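Wycliffe Lyimo keeps his rubber bands in a blue bin and tips them out on the table when he needs one. He runs the packing side of Rutach, a seed and bulb seller with 19 regular wholesale customers, and he has opinions about bands that he says he never expected to have.

"When I started we bought one size, in beige," he says. "You'd have a bunch of labels held with a band meant for a box lid. It went round four times and it marked the top label."

He now buys mixed bags in several colours and widths. The colours were meant to stand for different orders, green for the shops and red for the post, but that lasted until the first busy week in June.

"People take the one that fits. I'd do the same. Kieran Lynch still sticks to the colours and he's the slowest packer we've got, but his parcels never come back."

Bands get used more than once. They come off returned trays and bundles of invoices and go back in with the rest, and the whole lot is sorted on a Sunday evening, when the phone is quiet. 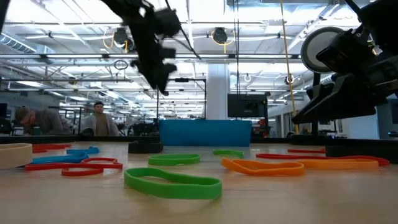

Lyimo does the sorting by hand. He pulls each band to twice its length and looks along it for small cracks. Any that show them are thrown away. Thick ones are kept for catalogues, thin ones for seed packets.

"The thick ones last. I've had some going since we moved in here. The thin ones you might get 7 goes out of, if you don't leave them by the window."

Sunlight is the main trouble, he says, and then heat. He lost most of a bag last summer by storing it over the radiator pipe. They had gone sticky and then hard, and he had to scrape them off the shelf with a ruler.

Saoirse Kavanagh, who does the accounts, once asked him to switch to paper tape. He tried it for a month.

"It was fine for boxes. For packets it was no good, you tore the corner every time you opened a bundle to take two out. She let me go back to bands after that."

He spends less on them than he used to. A bag of the mixed sort does him until spring, and he has one unopened under the bench.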